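Section 4: Your First Two-Arm Run in the Simulator

Welcome to the fun part! By now your team has the Willari simulator installed and both arms loading without red warnings. If not, go back to Section 3 first. Everything in this section happens on screen, so you can practice at home before the club gets its turn on the real Zapata arms in June.

What you need: one laptop per team, two game controllers, and the Drovotance starter file.

1. Open Willari and choose Load Task. Pick "Cup and Stick" from the list.

2. Plug in the left controller, wait for the beep, then plug in the right one. The order matters.

3. Press Home on both controllers. The arms will swing back to their resting poses.

4. Set the speed slider to 39. It feels slow, but you'll be glad of it on your first few tries!

Note: If the arms twitch after homing, close the task and load it again. Your saved runs are safe. 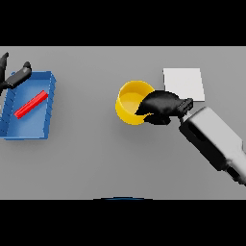 Driving two arms at once is a lot like patting your head and rubbing your stomach, so split the job at first – one teammate on each controller, talking the whole time. The right-hand driver takes the yellow cup and should practice closing the fingers at the rim. The left-hand driver works over the blue tray, where the red stick lies at a slant, so turn the wrist to match that angle before you go down for it. Swap controllers after every run.

5. Press Record, and call out "go" so both drivers start together.

6. Finish the moves on your task card, open both hands, and back the arms away before you press Stop.

7. Save the run with your team name and the run number.

Caution: Never push the speed past 52 while recording. The hands can pass right through a tray wall at high speed, and Cotell, our scoring program, will throw the run out.

Note: Each team has room for 200 saved runs. Keep the messy ones too – they're great for figuring out what to fix!

When you have 2 clean runs in a row, move on to Section 5 and try driving both arms by yourself.

Last updated November 30, 2025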